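겨울만 되면 찾게 되는 수프집 이야기

날이 추워지니까 또 수프 생각이 나서 오랜만에 블로그를 켰어요. 11월 26일 월요일, 원래는 집에서 밀린 빨래를 하려고 했는데 아침에 창문을 열었더니 바람이 너무 차서, 이런 날은 따뜻한 국물이나 먹으러 나가야겠다 싶더라고요. 마침 쉬는 날이기도 했고요. 국밥이냐 수프냐를 두고 이불 속에서 한참 고민했는데 (저는 이런 고민을 제일 오래 하는 사람이에요) 결국 수프가 이겼습니다.

우리 동네에 Flores라는 작은 수프집이 있어요. 지하철역에서 나와 약국 골목으로 들어가서 세탁소를 지나면 나오는데, 간판이 작아서 처음 가시는 분들은 한 번쯤 지나치실 거예요. 저도 처음 갔을 때 골목을 두 번 왕복했답니다. 예전에 도장집이 있던 자리라 아직도 유리문 한쪽에 글자 뗀 자국이 희미하게 남아 있어요. 저는 그게 괜히 정겹더라고요.

여기 말고도 동네에 수프를 파는 데가 아주 없지는 않아요. 역 앞에 있는 Kendlow도 수프 메뉴가 꽤 되는데, 체인점이다 보니 어느 지점에 가도 맛이 똑같아요. 급할 때는 그게 또 장점이죠. 저도 출근길에 몇 번 사 먹었고, 브로콜리 치즈 수프는 나쁘지 않았어요. 다만 먹고 나면 물을 한참 마시게 되는 맛이랄까... 간이 좀 세요. 그래서 시간이 있는 날에는 조금 더 걸어서 Flores까지 가게 됩니다.

이날은 점심시간을 피해서 한 시 반쯤 갔는데도 자리가 거의 없어서 창가 구석에 겨우 앉았어요. 외투를 벗어 무릎에 올려놓고, 장갑은 주머니에 넣고, 안경에 김이 서려서 메뉴판이 하나도 안 보이는 상태로 한동안 앉아 있었네요. 안경 쓰시는 분들은 이 기분 아실 거예요. 겨울에 식당 들어가면 일단 1분은 버리고 시작하잖아요.

수프는 매일 네 가지가 나와요. 칠판에 그날그날 적어 두시는데, 이날은 양송이 크림, 토마토 렌틸콩, 단호박, 그리고 닭고기 보리 수프였어요. 양송이랑 토마토는 거의 늘 있고 나머지 두 개가 바뀌는 식이에요. 지난번에 왔을 때는 감자 대파 수프가 있었는데 그게 정말 맛있었거든요. 그래서 속으로 은근히 기대하고 갔는데 없어서 조금 아쉬웠어요. 물어보니 감자 대파는 1월에 다시 하신대요. 대파가 달아지는 때라고 하시더라고요. 그 말을 듣고 나니 더 먹고 싶어졌어요, 참.

그래서 고른 건 닭고기 보리 수프예요. 보리가 들어간 수프는 잘못하면 죽처럼 퍼져서 숟가락이 서 있을 정도가 되는데, 이 집은 국물이 넉넉하고 보리가 톡톡 씹혀요. 닭고기는 가슴살이랑 다리살을 섞어 쓰시는 것 같고, 결대로 찢어서 넣어 주셔서 먹기 편했어요. 샐러리 향이 은은하게 올라오는데 저는 샐러리를 그렇게 좋아하는 편이 아닌데도 이건 괜찮더라고요. 위에 후추를 굵게 갈아 주셔서 첫 숟갈에 살짝 매콤하고, 먹다 보면 속이 뜨끈해지면서 코끝에 땀이 나요. 이 맛에 겨울에 수프를 먹는 거죠!

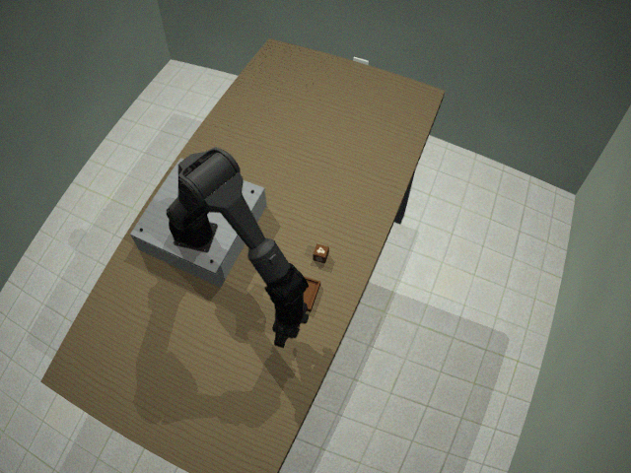 빵은 두 가지 중에 고를 수 있어요. 사워도우랑 버터롤인데, 저는 크림 수프에는 사워도우, 맑은 수프에는 버터롤을 고르는 나름의 원칙이 있어요. 이날은 맑은 쪽이었으니 버터롤로 했습니다. 겉은 얇게 바삭하고 속은 결이 죽죽 찢어져요. 버터를 따로 안 주셔도 될 만큼 이미 버터 맛이 진한데, 또 버터를 주세요. 그럼 또 바르게 되죠. 하나 더 드실 분은 추가금을 내면 되는데, 솔직히 수프 큰 그릇이면 빵 하나로도 충분히 배불러요. 그래놓고 저는 추가했습니다.

수프만 먹고 일어서기 섭섭해서 토마토 렌틸콩 수프도 작은 컵으로 시켜 봤어요. 이건 음, 저한테는 조금 셨어요. 토마토를 오래 졸이면 단맛이 올라오는데 이날은 덜 졸인 느낌이었달까요. 바쁜 날이라 그랬을 수도 있고, 제가 그 전에 버터 바른 빵을 실컷 먹어서 유난히 시게 느꼈을 수도 있어요. 렌틸콩은 부드럽게 잘 익었고 큐민 향이 살짝 나서 향은 참 좋았습니다. 신 거 좋아하시는 분이면 오히려 이쪽이 입에 맞으실지도 몰라요. 제 동생은 여기 오면 이것만 먹어요. 남매가 입맛이 이렇게 다를 수가 있나 싶어요.

곁들임으로 나오는 피클은 직접 담그시는데, 오이 말고 콜라비가 들어가요. 아삭하고 많이 달지 않아서 계속 집어 먹게 됩니다. 한 번은 리필해 주시니까 모자라면 말씀드려 보세요. 따로 포장해서 팔지는 않으신대요. 제가 세 번쯤 여쭤봤는데 세 번 다 웃으면서 안 된다고 하셨어요.

음료는 Mimadix라는 병에 든 생강 소다를 마셨어요. 처음 보는 거라 궁금해서 골랐는데 생강 맛이 꽤 매워요. 달달한 진저에일을 생각하고 벌컥 마셨다가 기침을 했지 뭐예요. 옆자리 분이 쳐다보셔서 민망했어요. 천천히 마시니 수프랑은 제법 어울렸는데, 가격을 생각하면 다음에는 그냥 따뜻한 보리차를 마실 것 같아요. 보리차는 공짜거든요. 그것도 진하게 끓여 주세요.

아, 그리고 여기는 도장 쿠폰이 있는데 열 개를 모으면 작은 수프 하나를 주세요. 저는 이 쿠폰을 자꾸 잃어버려서 지금 지갑에 도장 두 개짜리가 세 장 있습니다. 합쳐 주실 수 있냐고 여쭤보려다가 피클 얘기를 너무 많이 해서 차마 그것까지는 못 물어봤네요. 혹시 합쳐 주는 거 아시는 분 계시면 댓글로 알려 주세요.

먹고 나오는 길에 소화도 시킬 겸 천변을 따라 좀 걸었어요. 그쪽으로 쭉 가면 Morholm이라는 디저트 가게가 있는데 거기 군고구마 푸딩이 겨울 한정으로 나왔다는 소식을 들었거든요. 배가 부른데도 발이 저절로 그쪽으로 가더라고요. 그런데 월요일이 쉬는 날이었어요. 문 앞까지 가서야 알았습니다. 예전에도 똑같은 실수를 한 적이 있는데 사람이 참 안 변해요. 푸딩 얘기는 그러니까 다음 글로 미룰게요.

대신 돌아오는 길에 시장에 들러서 대파 한 단이랑 감자를 사 왔어요. 1월까지 기다리기가 좀 길다 싶어서 집에서 비슷하게 끓여 보려고요. 저녁에 바로 해 봤는데, 대파를 버터에 오래 볶는 것까지는 좋았거든요. 그런데 감자를 너무 많이 넣어서 수프라기보다 매시드 포테이토가 됐어요. 우유를 붓고 또 붓다 보니 양이 자꾸 늘어나서 냄비를 한 번 옮겨 담았고, 지금 냉장고에 사흘은 먹을 만큼 들어 있습니다. 맛은 뭐, 감자랑 버터니까 맛이 없을 수는 없는데 그 집 맛은 안 나요. 육수가 다른 건지, 볶는 시간이 다른 건지 잘 모르겠어요. 다음에는 감자를 절반만 넣고 닭 육수로 해 볼까 해요.

혹시 가 보실 분들을 위해 조금 적어 두자면, 열두 시에서 한 시 사이에는 근처 직장인분들이 많아서 기다리셔야 할 수 있어요. 포장은 되는데 크림 수프는 식으면 많이 걸쭉해지니까 집에서 우유를 조금 넣고 데우시는 게 좋아요. 주차는 안 되고, 골목이 좁아서 차는 안 가져가시는 게 마음 편합니다. 유아 의자는 하나 있는 걸 봤어요. 혼자 가도 전혀 눈치 안 보이는 집이고, 이날도 저처럼 혼자 온 분들이 많았어요.

쓰다 보니 또 길어졌네요. 원래는 닭고기 보리 수프 맛있었다, 이 한 줄 남기려고 켰는데 말이에요. 요즘 감기가 유행이라니 다들 목도리 꼭 하고 다니시고요, 동네에 괜찮은 수프집 아시면 저한테도 좀 알려 주세요. 이번 겨울에는 클램차우더 잘하는 집을 꼭 찾아보고 싶어요. 저는 이제 감자 데우러 갑니다.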